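The Kinwood Kitchen Letter
August 2019

In praise of the dish rack

If you have been reading this letter for a while you'll know I have been threatening to write about washing up since last December, when the holiday dishes sat on every flat surface in my kitchen and I dried them in shifts with a towel that was wetter than the plates. Well, summer is nearly over, the garden is doing what it likes, and I finally sat down to do it. Pour yourself something cold, it's a long one!
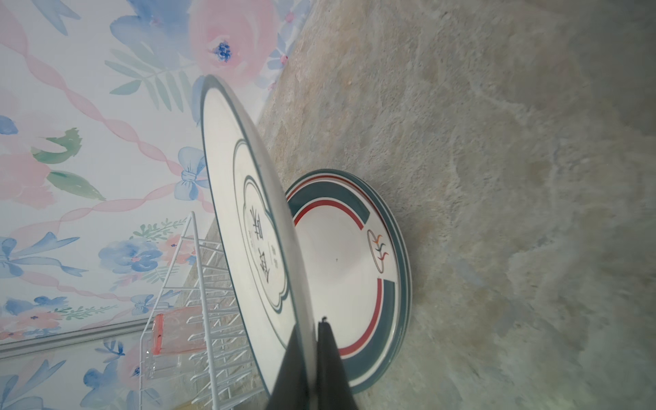 4 min read

Let me start with plates, because plates are where most of us go wrong (me included, for years and years). A good many of you wrote in after the spring issue to ask whether it's all right to put them away in a stack straight from the rinse. I wish I could say yes. A stack looks so tidy, and when you own plates with a nice dark band around the rim you want to see them all piled up together with their edges showing. But the water gets caught between them, in that little ring where the foot of one plate sits on the face of the next, and a week later you lift the top one off and find a gray circle you could swear wasn't there before.

So stand them up first, every one on its edge, with a finger's width of air between. I like to set the decorated side facing me, partly for the pleasure of it. White plates with Chinese characters in the middle, inside a scalloped border, are too pretty to spend the evening face down. If you have two patterns on the go, as I always seem to, don't fret about keeping them apart in the rack. Sort them afterward, when they're dry and you're putting them in the cupboard anyway.

A word about picking plates up. Take hold by the rim and tip the plate steeply as you lift, and most of the rinse water will run down and off in one go. My grandmother did this over the sink with a little shake at the end, and I was grown before I noticed how little toweling she ever had to do.

Now, the rack itself. I had a wooden one from the Plondari catalog for 13 years and loved it dearly, but it got a smell, and no amount of lemon or sunshine would shift it. I went over to plain white coated wire after that and I haven't looked back. Mine is 21 inches long, which I measured before buying (for once in my life) so that it would fit beside the sink and still leave me room to roll out a pie crust. The things I'd look for are a raised floor so the water has somewhere to go, dividers that stand up straight, and a coating with no chips in it. Run your thumb along the wires in the store. Once the coating breaks, rust follows, and rust finds its way onto everything you own.
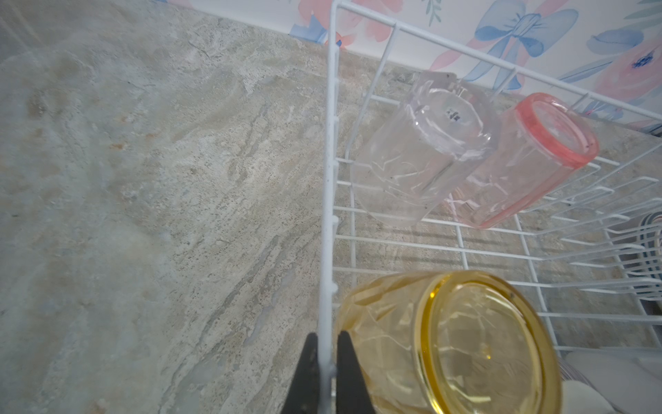 Glasses are a subject all their own, and I know opinions run high. The Lastetti method, if you remember the booklet we passed around at the potluck, is strictly upside down, mouths to the wires, never any other way. I tried to be good about it. But the truth is that tall ones wobble, and on a busy night I lay mine down on their sides with the mouths tipped a little lower than the bases, and they drain perfectly well. Faceted ones especially seem happier lying down, they don't roll about so much. Do leave a bit of space if you can. When they lean on one another, a damp spot stays behind where they touch.

And please, use the colored ones! I had a letter from a reader over on the Edwards Street side of town who keeps her pink and yellow tumblers in a box for company. Colored cups were made for ordinary lemonade on an ordinary afternoon. They cheer up a white rack no end, and as a practical matter they save arguments, since each child in the house can have a color and be told to rinse it.

Bowls go in last at my house. Upside down at the front, where you can reach them, and never one inside another. If the bowl has a deep foot you'll get a small pond sitting on top, so go by and tip it off when you think of it. I usually don't think of it until bedtime.

As for cups that won't fit, just stand them in front of the rack and wait your turn. I used to try to get every last thing in at once, balancing spoons on saucers on top of the colander, and I have the chipped dessert plates to show for it. Two small loads are kinder than one big one.
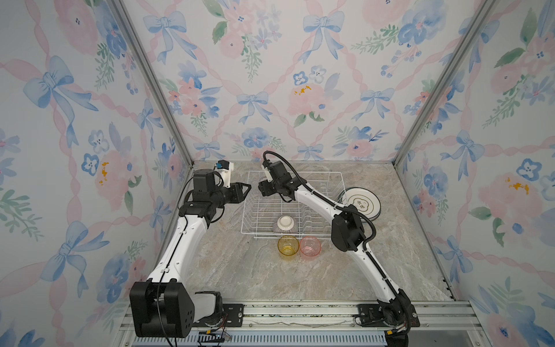

Giving the rack a wash

It does need one, I'm afraid. Every couple of weeks I stand mine in the tub with hot water and a good splash of white vinegar, leave it while I do something more interesting, and then go along the wires with an old toothbrush. The corners where the wires cross are the worst. Rinse it, shake it, and let it dry outdoors if the weather is kind.

Before I go

The next dish swap is at 56 Edwards Street, side door, and odd plates are every bit as welcome as sets. We are also very close to 1,000 readers, so if you have a neighbor who might like this letter, do pass your copy along when you've finished with it. Next time, tablecloths.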